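El fondo Irkuven y la mesa blanca: veredicto después de un otoño entero

Compré el conjunto en octubre, en ese momento del año en que uno decide que va a ordenar el taller y que, para ordenarlo, primero hay que comprar algo. Se llama Irkuven, lo vende Trendinach y consiste en un tablero blanco con caballetes y un panel de tela que se cuelga detrás. En la ficha lo llaman «estación de trabajo creativa». En mi casa lo llamamos la mesa, y al panel, la cortina del dentista.

El montaje

El manual promete 20 minutos. Yo tardé una tarde, aunque reconozco que parte de ella la pasé buscando la llave Allen que llevaba en el bolsillo. Los caballetes encajan con un clic muy satisfactorio que, según comprobé después, suena exactamente igual cuando están mal encajados. Si notáis que el tablero baila, desmontad y volved a empezar. No lo arreglan ni los posavasos doblados ni la fe.

El panel de fondo viene con 22 ganchitos. Usé nueve. El resto vive en un tarro, junto a los tornillos de otros muebles que también siguen en pie sin ellos.

El tablero

Es blanco. Muy blanco. Blanco de anuncio de yogur. Durante la primera semana lo limpié cada noche; en la segunda dejé una taza de café encima y el tablero guardó el recuerdo con una lealtad que ya quisiera para mis amistades. Desde entonces trabajo con un pliego grande de papel blanco por encima, blanco sobre blanco, que cubre casi toda la superficie y se cambia cuando da vergüenza. Trendinach vende unos protectores a medida por un precio que prefiero no volver a leer. El papel cumple.

En cuanto a firmeza, nada que objetar. No se comba, no cruje y aguanta que uno se apoye con los codos a pensar, postura en la que paso buena parte de la jornada. De ancho va justo: en cuanto pones lo que tienes entre manos, un par de placas con sus cables y una caja de cartón abierta a un lado, lo que queda libre da para poca cosa más.

El fondo

Aquí venía yo con el cuchillo afilado, porque un panel de tela me parecía un capricho. Pues me lo como. El color (un gris oscuro tirando a verde azulado que en la tienda bautizaron «Jurnudville», imagino que después de una comida larga) recorta bien las cosas claras y hace que cualquier cacharro a medio montar parezca un proyecto. Un dado verde chillón delante de eso casi parece decoración elegida.

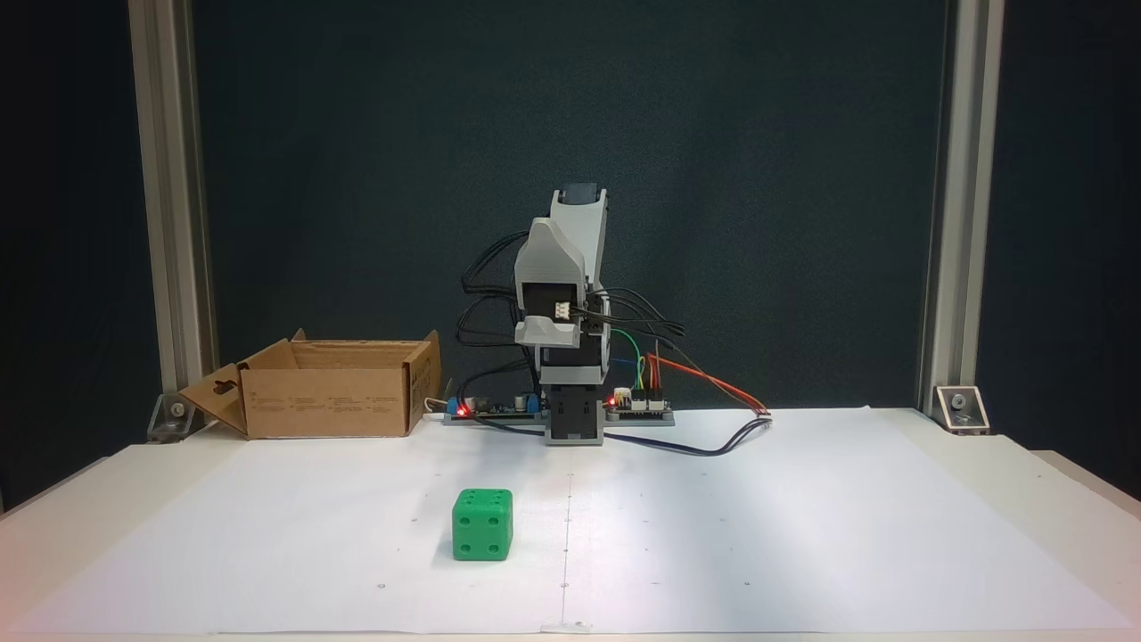

Los cables, ese asunto

El gran fallo del Irkuven es que no tiene por dónde pasar un cable. Ni un agujero, ni una canaleta, ni una triste pinza. Para una mesa que se anuncia «para creadores», sorprende que imaginaran creadores a pilas. La maraña negra se queda arriba, a la vista, y el fondo bonito no la disimula.

Probé con el organizador adhesivo Kamath, que se vende aparte. El adhesivo aguantó cuatro días y se despidió de noche, con un golpe seco que me hizo levantarme a mirar. Ahora uso bridas cuando me acuerdo. Si sois mañosos, un taladro y una broca de corona en la esquina trasera resuelven el problema y de paso anulan la garantía, que cubre poco más que el color.

Precio y alternativas

El conjunto no es barato. Un tablero de saldo y una sábana oscura hacen algo parecido por bastante menos, y la sábana, además, se lava. El panel pide «limpieza en seco con cepillo suave», instrucción que he seguido con la misma disciplina con la que uso el hilo dental.

Lo compraría otra vez si tuviera que ver la mesa a diario desde el sofá, como es mi caso. Para un garaje, no.

Lo mejor: la firmeza, el fondo, que desmontado cabe detrás de una puerta.

Lo peor: las manchas, los cables, el nombre del color.

Nota: notable bajo. Le subo medio punto si alguien de Trendinach descubre el agujero pasacables.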